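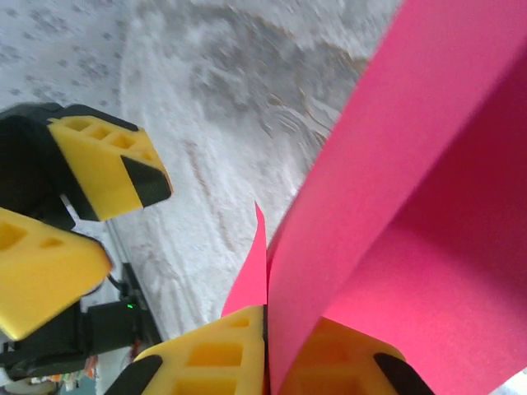

Vokbridge Two-Arm Bench Kit
Light handling and paper work, for home and small shop

Let's get the awkward part over with first. The Vokbridge will not do your laundry. It will not empty the dishwasher, and if you leave it alone with a fitted sheet it will behave much as you do. What you get is a pair of arms with soft-handed grippers that can be taught small, dull jobs, some of which they'll do well enough that you stop watching.

Paper is where most buyers start. It's cheap, it comes in colours, and it shows up a bad grip straight away. One arm holds, the other creases. On a good afternoon our demo pair at Holtow got through 413 single folds before we went home. Wrapping a present is another matter. It can do a box. It can't do a teapot, and it has no feelings about ribbon.

What it can do now
Pick up, hold and hand over sheets, envelopes and light card
Single and double folds on letter-size stock and larger
Sort parts into trays, provided the trays stay put
Put pens back in the cup

What it can nearly do
Tea towels (flat ones, one at a time, and allow a coffee break)
Gift bags
Pairing socks, if the socks are clearly different colours

What it can't do
Stairs, pets, anything described as "just a quick tidy"

Fingertips
Printed yellow tips with hollow pockets to save weight, and black pads on the ends. They're meant to be replaced. A worn pad shows up as sheets slipping at the second fold, usually a week after you've thrown out the spares. Tips are sold in sets of four, enough for both grippers.

Specifications
Reach per arm: 828 mm
Rated load per arm: 900 g, including whatever you forgot was in the envelope
Mounting: clamp or bolt-down, hardware included
Power: standard wall outlet, one per arm
Teaching: by hand guiding or from the Bondmont software, licence included for one computer

Price and delivery
The kit ships from our Nilsuwan warehouse in around 257 hours, a figure the warehouse insists on giving us in hours. Spare tips and pads usually go out the same day if ordered before noon. Returns are accepted within the month if the arms come back in their original foam - the arms can't repack themselves, and yes, we've tried.

Owners of the earlier single-arm model can add a second arm without replacing the controller. Check the label on the underside before ordering; units marked Series A need the adapter cable, sold separately.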